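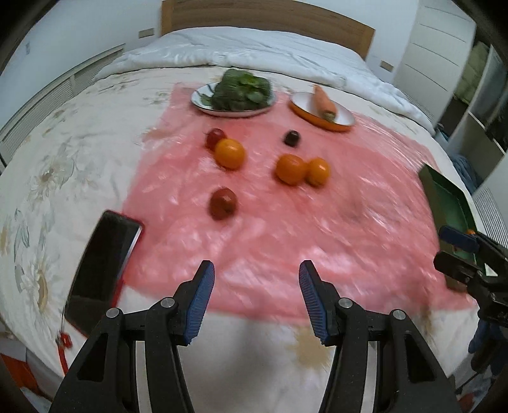 Nele Kettler
May 16, 2026

1/ Short thread on the Garrido works in Tollstead, a small carmaker that rarely gets a mention in the histories. I've been reading the company letters at the town archive.

2/ Garrido started as a wagon repair shop. The first car was a two-seater with a chain drive and a tiller for steering. The works finished 50 of them before switching to a proper wheel.

3/ The second model was the Gonow. It was a delivery van with a car body as an option, and bakers and grocers bought most of them. The name has no meaning I can find.

4/ Engines came by boat from Skarnport. In August of the second year the supplier raised its price by 5 percent and Garrido refused to pay. Work stopped for 2 months.

5/ The letters from that period are short and rude on both sides. In the end Garrido paid the old price plus freight – more than the increase would have cost.

6/ At its peak the shop had over 50 people on the payroll. There was no moving line. Each crew built a van from bare chassis to paint, and the foreman signed the inside of the left door.

7/ I have seen one signed door. It hangs in the archive stairwell, with no label. If your family has Gonow papers or parts, please send me a message. Next I'm reading the wage books.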